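Haiyan Cao had been married to the Grakwood cutlery for longer than she had been married to her husband, who left in August and did not ask for any of it. It had belonged to her mother, who bought the set in Bulach in 1958 and spent the rest of her life telling dinner guests what she'd paid. There were 67 pieces once. Haiyan was down to a drawer that rattled when trucks went by.

"Set it for one," said her sister-in-law, Yulan Yuan, who had come over to be supportive and had so far eaten most of a loaf. "People do. I read about it. You use the good things."

"For a Tuesday?"

"Tuesday's when you need them."

So Haiyan got out the placemat, the pale one with the wavy ribs, and put it down crooked on the black table. Yulan reached over to straighten it and was given a look. Then came the beige plate, then the knife, then the fork, and then, after some thought, the little blue house that had stood on the windowsill in Pennington for as long as anybody had lived there.

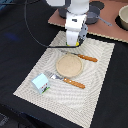 Dinner for one, with property.

"What's the house for?" Yulan asked.

"Company."

"I'm company."

"You're leaving at five."

Yulan considered the fork. It lay below the plate, and the knife lay above it, as if the two had quarreled over the plate and each taken a side. Her own mother would have had something to say about that. Her own mother had once sent back a wedding invitation because the envelope was the wrong way up.

"The lawyer says he gets the car," Haiyan said.

"And you get the house."

They both looked at the house. It was smaller than the one in the settlement, but the roof was in better shape.

"You still have to put food on it," Yulan said. "The plate, I mean. Otherwise it's just furniture."

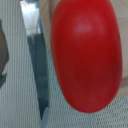

Haiyan had been to the Nilness market that morning and bought 2 tomatoes, which the man had put in a bag big enough for a goose. She had meant to make a sauce. Now she thought she might have one tomato as it was, with salt, and make a ceremony of cutting it.

"You'll want bread with that," said Yulan, and then looked at the crumbs in front of her. "I could go out for some."

"It's nearly five."

"I could come back."

Haiyan opened the drawer, which rattled, and began to look for another fork.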